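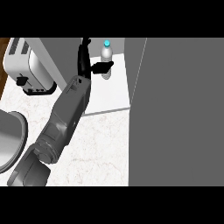 4. Running the kitchen demonstration on the open day

The kitchen task is the one that most visitors ask for, so please prepare it before the doors open at 9. Start the Restero simulator, choose the scene "Kitchen" and check that the bottle with the turquoise cap and the white toaster are both loaded. Visitors see the grey arm and its black gripper on the large screen - the hand controller stays on the desk beside you.

4.1 Steps

1. Log in with the guest account and wait for the status "Ready".
2. Set the arm speed to Slow. Do not use Fast when visitors hold the controller.
3. Move the gripper beside the bottle, at about the middle of its height.
4. Close the gripper in small steps.
5. Let the visitor try. One turn is up to 2 minutes.
6. Press Reset before the next person.

Note: The top view can be opened at any time with the key V. It helps people who find it difficult to judge the distance.

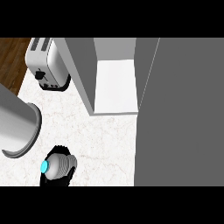

Figure 4-2. Top view with the bottle lying on its side.

Caution: Do not press Reset while the gripper is moving. The program can stop with error 188, and then you must load the scene again.

If the error comes back, close Restero completely and call Elie Fakhoury at the Jiltmont desk. Groups from schools are received on Monday and have their own settings, see section 5.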